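Melleck Street clinic walk-through, respiratory season, November round

I did this one at 7:30 in the morning, before the first swab appointments, so a few things may look better than they do at noon. Same sheet as last time, with my comments after each line.

Entrance and masks
Mask box by the door: OK. Full, and somebody has finally moved it to where people can reach it from a wheelchair.
Hand gel: OK at the door, empty at the elevator. I filled it myself.
Symptom sign: FIX. It still lists the old phone line. The new one ends in 1589, so please reprint it and take down the copy in the restroom too!

Waiting room
Chair spacing: OK, mostly. The two by the window had crept together again.
Air cleaner: OK. It's the Ehlers unit, filter changed last month, and the tag is signed (thank you, whoever did that).
Windows: FIX. The left one won't stay open. I wedged it with a magazine, and I'd like a real latch before it gets cold.
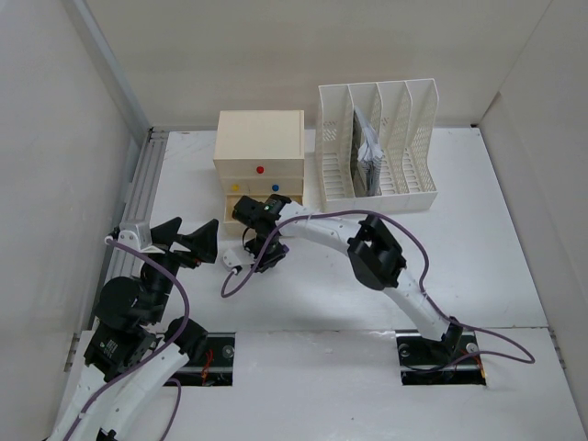 Drawer cabinet with the bottom drawer open.

Testing room
Rapid test kits: 58 on the shelf, all in date. I checked every box, which took ages, so let's put the oldest ones in front from now on.
Fridge log: FIX. Three readings missing, all afternoons. The temperature was fine when I looked, but a blank line is a blank line and I have to mark it.
Sharps bin: OK, under the fill mark.
Gloves: plenty of large, hardly any small. I've added small to the Stetata order.
Surface wipes: OK.

Staff side
Sick-day sheet: OK. People are staying home when they test positive, and I'm really glad to see it.
Break room: not great. Too many of us squeezed in at once with the door shut, me included. Could we try two lunch shifts again?
Results calls: OK. I listened in on a couple and they were clear and kind.

Still open from last round: the Drestham branch has our spare thermometer. I'll pick it up when I go over there for their walk-through.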